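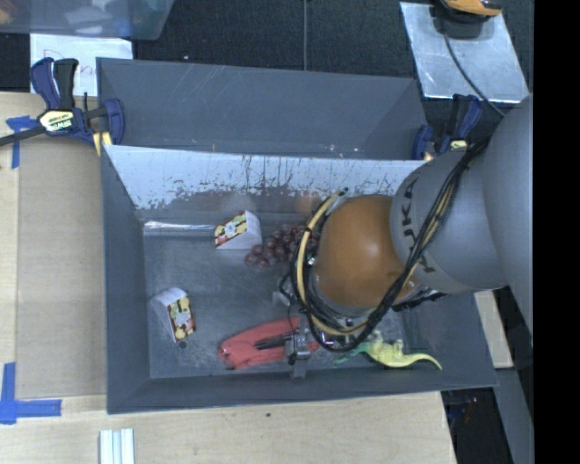

Last year's class asked, in writing and more than once, why an innovation agency should pay for anything a company would have built anyway. It is the right question for week 2, so we start there.

Additionality: the grant changed what happened. Brukville's voucher program took 2687 applications and funded 206. Its evaluation asked winners whether they were grateful. They were.

Better test: compare the firms just above the cut-off with those just below. Rellmont did this and found the losers mostly went ahead too, a bit later and on cheaper furniture. The report was released at 5 p.m. in December.

Nosta tried smaller grants with one-page forms. Spending per firm fell, and so did the consultants' fees – draw your own conclusions, then cite something.

Reading: the Mahuika case, sections on portfolio funding. Skip the foreword.

For tutorial: 600 words on what you would measure before the money goes out. Please don't use the word "ecosystem".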